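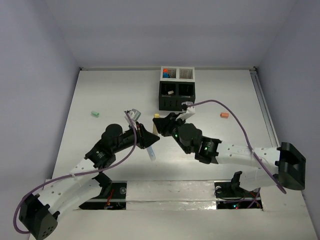 The toy and craft lending room on Agbayani Street in Zilville opens at 10 in the morning, but the woman who runs it is usually in by 7. Most of that time goes to putting small things back into boxes.

"People think the work is at the counter," she said. "It's mostly returns. A kit comes back, you tip it out on a table, you see what you have, and you pack it again."

She has run the room for 2 years. Before that she packed orders for Clinent, a mail-order company in the next town, and she says the job is similar except that the pieces come back.

There are 43 kits on loan at the moment, mostly blocks, sticks and building sets. She keeps them in plain storage boxes with the lids off until they have been checked. She has gone back and forth on color. "I had clear ones first. They scratched and looked dirty. Black is fine. You do have to look inside, and you should be looking inside anyway."

Her one firm rule is a light, bare table. "White if you can get it. A gray block you can find on white. Those see-through sticks, the pale ones, you lose them on anything with a pattern. I lost a whole set on a flowered tablecloth my first October."

She also likes something at the sides of the table to stop things rolling off. At home she uses three boards stood on edge.

Asked how long a box should take, she said 20 minutes for a big set and less for the rest. Blocks go in first, flat side down, and the long pieces go along the wall of the box. She doesn't sort by color. "Kids don't put them back by color. Why would I?"

Missing pieces go on a list taped inside the cupboard door. The longest entry is for a marble run called Triltum, which has been short two ramps and a funnel since spring. It still goes out most weeks.

New borrowers can sign up at the counter until 4 p.m. Kits are lent for three weeks and can be renewed once by phone.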